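Merngate Wrestling, pre-show ring and venue check
Stedthorpe Hall, February 20, 2026

I did this one on my own before doors, so forgive the rambling.

Ring posts and turnbuckles: pass. Bottom pad in the red corner was laced up backwards, fixed.

Ropes: pass, though the middle one's got more give than I'd like. I'll tighten it again at intermission.

Boards and canvas: pass with a grumble. 17 boards, one with a chipped end, so I've swapped it to the outside edge. We really need new ones by May!

Steel cage panels: not checked. They're staying on the truck until the main event's confirmed (your guess is as good as mine).

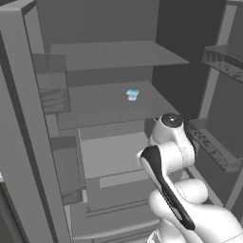

Paweena Thaweesak reckons I've been too easy on the middle rope, and that if anyone's going for a moonsault off it she wants it retensioned before the first match. Fair enough, I've moved it up the list.

Barricades: fail on the entrance side, two feet missing their rubber. Front row goes back a metre till they're sorted.

Crowd: over 800 sold, hall's rated for 1,000. Aisles clear, both exits open freely.

Ringside first aid kit: pass, restocked with tape.

Signed, Aliki Tsakiris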